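Setting a table down before setting it

By Oranuch Tanasarn
26 Mar 2019

The usual advice on kitchen work surfaces deals with storage: drawer dividers, hooks, a shelf at elbow height. It has little to say about the surface itself once things have been put on it. My argument is that the surface matters more, and that most of the trouble people have with a small kitchen table comes from treating it as a holding area with no rules.

I measure this sort of thing for a living. At Petcombe I spent 14 months on layouts for shared kitchens, most of them with one table, one appliance that could not be moved, and too many users. The appliance was nearly always the fixed point. It takes power from one wall, it needs clearance for its door, and it occupies a corner that everything else has to work around. The remaining area is what I call the open surface. On a standard table with one appliance, the open surface loses more than the footprint of the appliance, as the strip in front of the door must be kept clear as well. People put things there anyway, then move them every time the door opens.
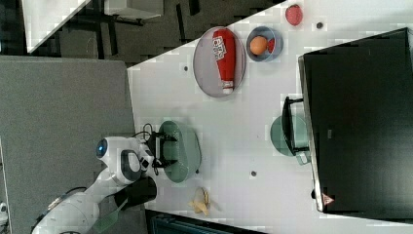
Large flat dishes are the second fixed point, although few people plan for them that way. A plate or platter defines a zone whether or not there is food on it. Once it is down, small items migrate to it, and it stops being a dish and becomes a tray. A ketchup bottle lying on its side on a gray oval platter is a typical case, with a small bowl of fruit parked right next to it. The platter can no longer be used to serve anything until the bottle has been moved, and the bottle has no obvious place to go. Standing it upright on the bare table would have used a fraction of the area. The bowl, on the other hand, is doing its job: round fruit rolls, and a rim stops it.

I would separate the items on any kitchen table into three classes. Containers hold other things. Contents are held by them. Tools are neither, and are the most commonly misplaced, as they are long, light and awkward to lay flat. A spatula needs more length than a plate and hardly any width. Laid across a table it divides the surface in two. Laid along the edge it projects, and a sleeve will catch it sooner or later.

The common objection is that a tool can stand in a cup. This is correct if the cup is heavy enough. A light cup with a long spatula in it has a high center of gravity and a small base, and any sideways contact puts both on their side. My former colleague Surachet Prasertsri tested this with a set of Muveo tumblers in January and concluded that 2 cm of dry rice in the bottom was enough to correct it. I have no reason to doubt the result, but I would not want to wash the rice out.

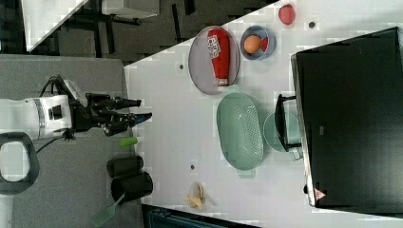 A better solution is to give tools an edge zone of fixed depth and to let nothing else enter it. For most tables a depth of 14 cm is adequate. Handles run parallel to the edge, cups stand at the back of the zone, and the center of the table remains available for dishes. The rule is dull and it works in practice mainly for that reason: it requires no decision at the moment when somebody has a pan in one hand.

Surachet disagrees with me on the question of bowls. His view is that a small bowl should always sit inside a larger plate so that the pair can be lifted together. I think this saves one movement and costs a dish. In the kitchens we recorded at Petcombe, covering 3913 separate placements, nested pairs were lifted together far less often than their owners predicted. They were taken apart first, and the plate was left behind. I prefer bowl and plate side by side with a gap wide enough for fingers.

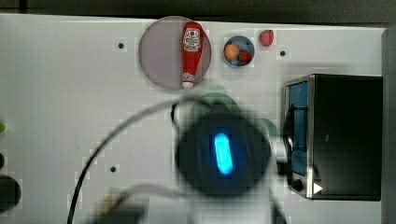

Bowl beside plate, fruit in the bowl. One strawberry remains outside it.

Loose contents are the last problem, and the one on which I have changed my mind. I used to hold that nothing edible should lie directly on the table. As a matter of area this is unnecessary. A piece of fruit takes up very little, and moving it takes a second. The cost appears later, when the table is wiped. Each loose item adds a lift, a wipe and a return, and the person wiping will generally go around it instead. After a week of this there is a clean table with several uncleaned spots in it.

The Vudwood tables we specified for one site had a white top, chosen against my recommendation. I had asked for a mid-gray, on the grounds that it hides marks between cleanings. The client wanted to see the marks. In use the client was right, and the white tops were wiped more often than the darker ones at the other site. Any holes in a top, whether for fixings or cables, should still be counted as unusable area, as crumbs collect in them and a cloth does not reach the bottom.

None of this needs new furniture. Clear the table, mark the door strip and the edge zone with tape, and put back the large dishes first. Leave the tape down for 30 days. If a zone is still being ignored at the end of that time, its position is probably wrong and it should be moved toward wherever the things keep ending up.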